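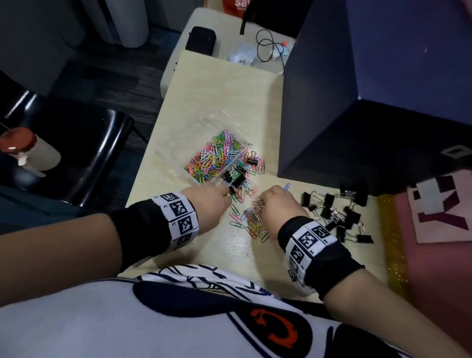

Sorting paper clips at a wooden table.

Food and Culture, Unit 6: Frying
Handout, revised May 20, 2018

Read this before the class on street food. The reading questions are on the course page under Clovivura, along with the map for the market walk.

What frying does

Hot oil moves heat into food much faster than air does. Water boils at 100 degrees Celsius at sea level, and a pan of frying oil is far above that. When a piece of dough or fish goes in, the water near the surface turns to steam and pushes outward. Those are the bubbles. As long as steam is leaving, not much oil gets in. Most of the oil in a finished piece clings to the outside and soaks in after it leaves the pan, so draining right away matters.

The brown color comes mainly from proteins and sugars reacting at the surface. It starts once the surface has dried out, and a wet batter takes longer to color than a dusting of flour.

Terms to know

Shallow frying: oil comes partway up the food, which has to be turned.
Deep frying: the food is fully covered.
Batter: a liquid coating, usually flour and water, milk or beer.
Breading: a dry coating, often held on with egg.
Carryover: cooking that goes on after the food is out of the oil.

Why so much festival food is fried

For a long time many homes had no oven. A pot of oil over a fire could feed a crowd, one batch after another, and a seller could set up on a corner with very little equipment. Oil also cost money, and fried food stayed a treat in many places.

The calendar plays a part too. In much of Europe, doughnuts and fritters are eaten before Lent, when fat was to be used up. During Ramadan, many families break the fast with something fried on the table – samosas in South Asia, sambousek in the Levant, pakoras, sweet dough balls in syrup. Hanukkah has latkes and filled doughnuts, and there the oil itself is the point.

Case for discussion

The Rikutine stall sells one thing, a rice ball with cheese in the middle. Its sister stall, Gretel, sells potato pancakes with apple sauce. Both cook to order. Compare them on coating, filling and how each one is eaten while standing up.

For next time

Write 2 pages on a fried food you grew up with. Say when it was eaten and who made it. If you interview a relative, attach your notes. The paper counts for 20 percent of the unit grade. Papers on the April topic will not be accepted again.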